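I have been meaning to write about my grandmother's letters since before Christmas, and now it's February and the box is still sitting on the chair by my desk, so tonight is the night. My cousin Yesenia Betancur mailed it to me from Restrepo, wrapped in so much tape that I had to go find the good scissors. There are 112 letters in it! Most are from the years right after my grandmother left home, when she wrote to her sister every Sunday (and sometimes again on Monday if she'd forgotten some bit of gossip).

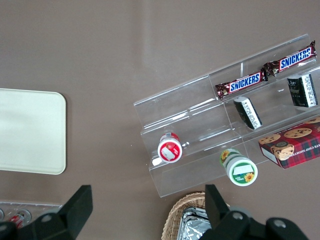 My plan was to read them in order, but half of them have no date, so I've been going by the ink and by who was mad at whom. Her handwriting gets small and slanted near the bottom of a page, because paper cost money and she hated to start a new sheet. I can manage four or five in an evening before my eyes give out and I start thinking about a snack. She had a terrible sweet tooth, my grandmother, and a couple of Snickers on the top step of a clear stand like that one would not have lasted through the first paragraph. In one letter she spends a whole page on a cake she had at a neighbor's wedding and gives the bride a single line.

What surprised me most is how funny she was. I knew her as a quiet old lady who folded dish towels in thirds. In these letters she does impressions of the landlord, she complains about the bus, she calls her boss "the rooster" for two years straight and I still don't know his real name.

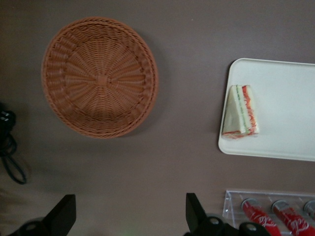

My mother says the rooster might have been a man from the button factory, but she was little then and isn't sure. I've written to Consuelo Chambi, whose mother worked there too, to see if she remembers. Meanwhile I'm typing everything up so the cousins can each have a copy by March, and I'm leaving her spelling exactly the way it is.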